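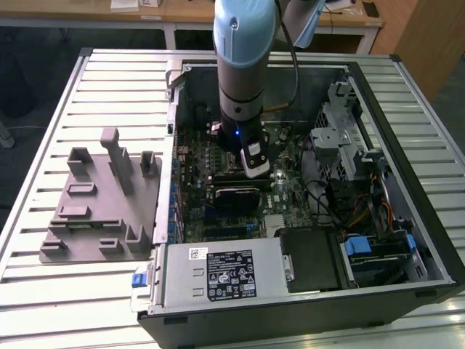
Irudico Compact Screwdriver Kit, Second Version
Review by Craig Morrison
15 December 2021

The first Irudico kit had a good handle and poor bits. The number 1 Phillips rounded off early, and the case latch failed on my copy by April. The second version keeps the handle, changes the bit steel and replaces the latch with a sliding lid. I bought it at retail from Dredasico and have used it as my main set for desktop and laptop repair.

Construction

The handle is aluminum with a knurled grip and a free-spinning cap. The cap turns smoothly under light pressure and binds slightly when pushed hard off axis. The socket is magnetic and takes standard 4 mm bits. Side play between bit and socket is small but can be felt, mostly with the long Torx bits. An extension shaft is included. It adds enough reach to get past a drive cage or a tall cooler, at the cost of more wobble at the tip.

The bits are held in a molded tray. Sizes are printed on the tray and etched on the bits. The etching is shallow and hard to read under a warm lamp. The tray print has not worn.

Fit

Phillips 0, 1 and 2 seat fully in ordinary case and board screws, with no rocking. The Torx bits are slightly undersized at T5 and correct from T6 up. The flat bits are ground square and are better than the price suggests. The hex bits are adequate. I would not use the smallest one on a tight set screw.

I drove and removed a single M3 steel screw in a tapped block 100 times with the number 1 Phillips. The bit showed polishing on the leading edges and no chipping. The same test on the first version left a visible burr.

Magnet strength

The socket will hold a number 2 bit and a standard case screw with the driver pointing straight down. With the extension fitted it drops longer screws if bumped. The Kanaan set I keep as a reference has a stronger magnet, but its handle is thicker and harder to turn in a confined space.

Case

The sliding lid closes positively and stays closed in a bag. It comes off completely, so it needs somewhere to go on the bench. Ultley uses a hinged lid on its comparable set, and I prefer that.

Faults

No T15 security bit.
The foam pad under the tray came unglued after 17 days.
Replacement bits are sold only in packs of 5, all one size.

Rating

Four out of 5. Owners of the first version with worn bits should check the price of the bit tray alone, listed as part 3426. It fits the old handle without modification.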